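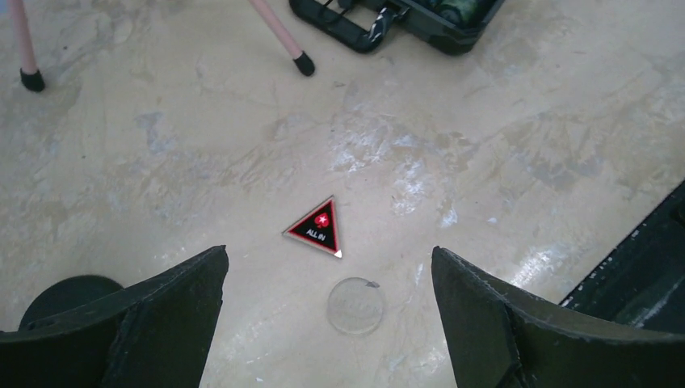 Photo: Monique Tanguy, wrist camera

Floor Rules: Writing a Good Practice Sheet for Small-Object Pickup
Student project report, Hamel workshop
April 5, 2020

When our group started the Zedmont project, we thought the hard part would be the gripper. The gripper was fine! What gave us trouble was that each of us ran the arm a different way. One person jogged it down at full speed, another crept, and two of us had different ideas about what "clear the area" meant. So we changed our plan and wrote a practice sheet, and I have to say it was the most fun I've had with a document.

Our test task is picking small flat things off a concrete floor. The black triangular token marked ALL IN and the clear disc just below it are good examples of what we work with. Flat items are tough because the fingertips have to come very close to the floor, and a clear disc is even tougher because the floor shows right through it. A rule that works for a wooden block can be useless for something like that.

What the sheet says now

Before power on: one person is the operator and says so out loud. The stop button is in that person's hand or within reach. Everyone else stays behind the tape.

Work area: only the items for the current trial go between the fingers. Stools, cases and tools stay outside the reach line, which we drew after arguing over it for a whole afternoon. If the camera shows a stool leg or a toolbox near the top of the view, check it against the line before lowering the arm.

Lowering: the last 40 mm are done at slow speed, with no exceptions for people who feel confident (me). The fingers stay open until the operator calls "close."

Hands: no reaching in to nudge an item. Stop first, then move it, then call the start again.

Logging: write down every trial, including the dull ones. Our log has 182 entries and the remarks column is the best part of it.

How we wrote it

We read the Skirkum lab's handout first and borrowed its layout. Then we each wrote down what we did from memory and compared notes. There were 9 points where we disagreed, and those became the first draft. After trying it out we cut four rules that people kept skipping and reworded the rest in shorter sentences.

Still open

We don't have a good rule for floor condition. Ours has pale patches and scuffs all over, and we haven't agreed on when it should be swept. Wesell, our sister project, wants to try the sheet on their own arm in August, and I can't wait to see what they cross out.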